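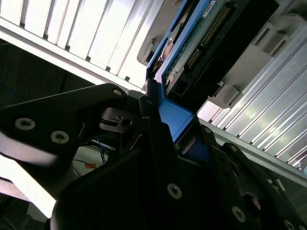

Blauer Träger, grüne Platine. Freitag eben.

So, kleiner Thread zu Newslettern. Hab die letzten Wochen den von Ollau neu aufgesetzt und dabei ziemlich viel falsch gemacht. Vielleicht spart sich das ja jemand.

Ausgangslage: 2777 Adressen in der Liste. Klingt gut. Davon seit April geöffnet: mager. Sehr mager. Ein Teil stammt noch aus einem Gewinnspiel von Wibisono, da gings um Kopfhörer, mit Ollau hatte das null zu tun.

Also erstmal aufräumen. Alle anschreiben, die ewig nicht geöffnet haben, eine Mail, ein Button "bleiben". Wer nicht klickt, fliegt. Tat weh. Übrig sind jetzt über 2000, und damit kann man arbeiten.

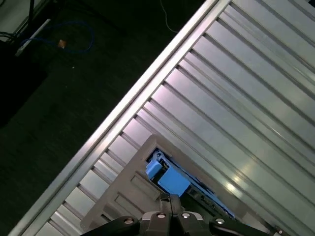 Graue Kiste auf Alu, geriffelt.

Betreffzeilen. Ich hatte 13 Varianten getestet, viel zu viele für so eine Liste. Da kommt nur Rauschen raus. Zwei reichen, A gegen B, fertig. Gewonnen hat übrigens die langweiligste - "Was sich im April ändert". Kein Emoji, kein Vorname.

Vorname in der Betreffzeile überhaupt: bei uns raus. Die Hälfte der Felder war leer oder es stand "Info" drin. "Hallo Info, schön dass du da bist". Naja.

Versandzeit auch so ein Thema. Überall steht Dienstag um zehn. Bei Ollau liest um zehn kein Mensch, die Leute sind im Laden. Abends kurz nach sieben läufts deutlich besser. Müsst ihr selber testen, geht nich anders.

Tool: waren bei Dritero, sind jetzt bei Avau. Umzug war nervig, die Tags kamen alle als ein einziges Feld an, mit Semikolons dazwischen. Einen ganzen Vormittag sortiert. Vorher eine Testliste mit 40 Kontakten importieren, nicht gleich alles!! 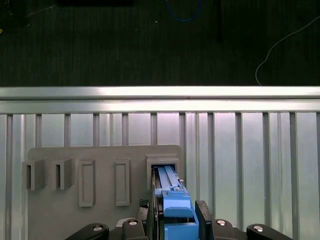 Wie oft sollte man denn verschicken?
Alle zwei Wochen ist für kleine Firmen ein guter Anfang. Lieber den Rhythmus halten als einmal im Monat drei Mails hinterherschieben.

Noch was zum Inhalt. Ein Thema pro Mail. Wir hatten fünf Blöcke mit fünf Buttons und geklickt wurde immer der oberste. Seitdem ein Text, ein Link, unten die Öffnungzeiten. Abmeldungen sind runter, Antworten sind hoch - es schreiben jetzt richtig Leute zurück.

Und den Abmeldelink bitte nicht in Hellgrau auf Weiß verstecken. Wer ihn nicht findet, drückt auf Spam, und das ist schlimmer.

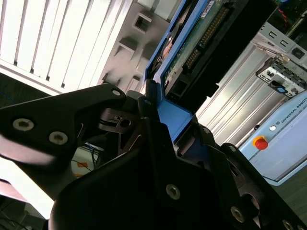 Asif Awan: Bei der Aufräum-Mail würd ich noch eine zweite nachschicken, eine Woche später. Bei uns haben da nochmal einige geklickt, die erste ging wohl einfach unter.

Guter Punkt, hatte ich nicht gemacht. Die Gelöschten hab ich noch als Export liegen, aber die schreib ich jetzt nicht mehr an. Nächstes mal dann.

Willkommensmail kommt morgen, die ist noch Baustelle.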